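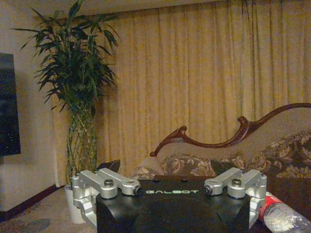 The front parlor at Lockyer House in Novodden opens to visitors again this Friday, after 3 months of patient sorting and dusting, and neighbors who remember it stacked to the ceiling with boxes are in for a lovely surprise. The sofa with the ornate carved frame is staying right where it was, and so is the rule for thirsty guests — plastic water bottles like the red-labeled one are welcome, but cups without lids are not.

Going through the small things took far longer than the furniture ever did. Every scrap of paper was looked at before anybody decided whether to keep it, and the Istura Heritage Circle now has 30 folders put by for anyone who enjoys a slow afternoon of reading.
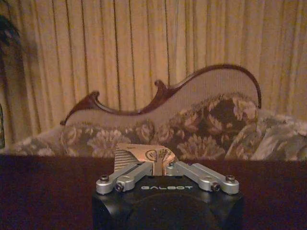
A folded piece of tan paper or card with a printed round emblem.

The seating is the part people ask after most, and the circle raised over 2000 dollars toward its care, much of it at the Ondden bake sale.
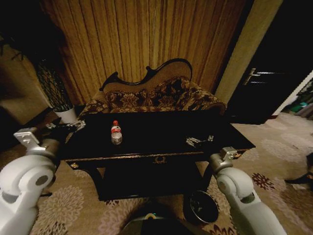

The dark settee and gold-trimmed coffee table in the parlor at Lockyer House.

Doors open at ten, admission is free, and there will be lemon cake in the hall for as long as it lasts.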